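Trivolari Two-Disc Edition: "The Long Wake at Wullwood"

3 min read · 247 shares · 9 comments
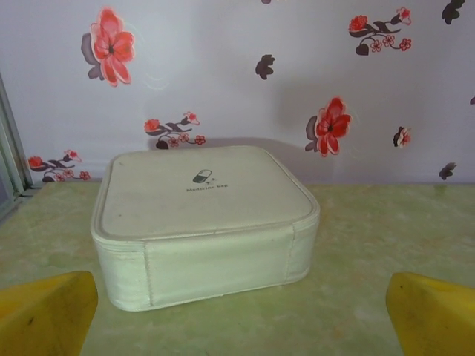
Small zippered bag with a capsule icon and "Medicine bag" on the lid.

The Long Wake at Wullwood is a horror comedy directed by Constanza Carrasco, set over one night in a country house where a family waits for a dead uncle to be collected. This edition from Trivolari puts it on disc for the first time with both cuts of the movie: the theatrical version and the longer festival version, which restores the kitchen argument and the original ending.

The picture comes from a new scan of the camera negative. Carrasco and her cinematographer, Yufang Cai, approved the color. Viewers who know the streaming version will see darker hallways and less blue in the night exteriors. Grain has been left alone.

Sound is the original stereo mix plus a surround mix prepared for the festival run. We recommend the stereo for the theatrical cut. The surround track is louder in the last reel, and the knocking in the walls moves to the rear speakers.

What's in the set

Disc 1: theatrical cut, commentary by Carrasco and lead actor Mounir Metwally, trailer.

Disc 2: festival cut, deleted scenes, a long interview with composer Conceição Falcão about the harmonium score, and Carrasco's student short, Voder.

Booklet: new essay by Iman Farouk on the movie's place among haunted house comedies, with pages from the shooting script. The essay discusses the ending, so read it afterward.

The commentary was recorded for this release. Metwally talks mostly about the stunt on the stairs and the week the generator failed. Carrasco gets into the changes made after test screenings, including the one she still disagrees with.

Specifications

Format: Blu-ray, 2 discs
Region: free
Subtitles: English, Spanish, Portuguese
Packaging: clear case with reversible sleeve
Print run: 2,462 copies

Subtitles cover both cuts of the movie and the short. The commentary is not subtitled.

Ordering

Copies ship in May. Orders that include a title with a later release date are held and sent together, so place separate orders if you want this one first. Limit two per customer. The slipcover is included with the first run only and can't be bought separately. Dented cases can be exchanged, but please keep the discs until the new case reaches you.

Related titles

El Fassi: The Complete Series
The Lamplighter's Daughter
Nine Rooms, No Doors
Carrasco Early Shorts (download only)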